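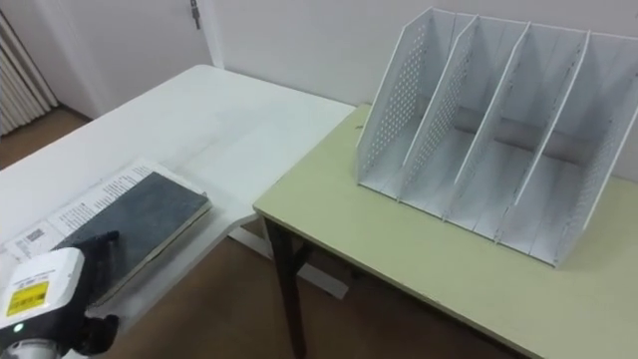 Gripper at the black notebook, white desk. File organizer on the other table, all four slots empty.

September 15, 2025 - records desk, Brenham office

Aim for the week: get the filing step off Lowri's hands. Notebooks come back from the Bulport floor, somebody shelves them upright, scans the code on the paperwork, done. Lowri Parry has been doing it by hand since spring, says 300 in a bad month.

Fingers come in on the lower edge of the cover. Notebook is thick and sits diagonal on top of an open booklet, so watch for dragging the paper along with it. Try a flatter approach angle tmrw. Also a slower close, 20 percent.

Barcode on the booklet is near the left of the sheet. Need a rule for operators: code stays uncovered when they drop stuff off. Tsehay Woldegiorgis does not love this. Her point - people used to just dump the pile and walk, now they have to lay things out for the machine. Fair. Asked her to write down how long the drop off takes with the rule and without, 32 drops each way, then we talk.

Lowri wants to keep the log checks herself, she catches missing signatures while shelving and the arm wont. Agreed. Put it in the job sheet before October so it doesnt get lost when Probert redoes the shifts.

To do:
- re-teach organizer slots, table and desk corner shift a bit when leaned on
- wipe smudges off desk
- ask Probert who covers restarts on lates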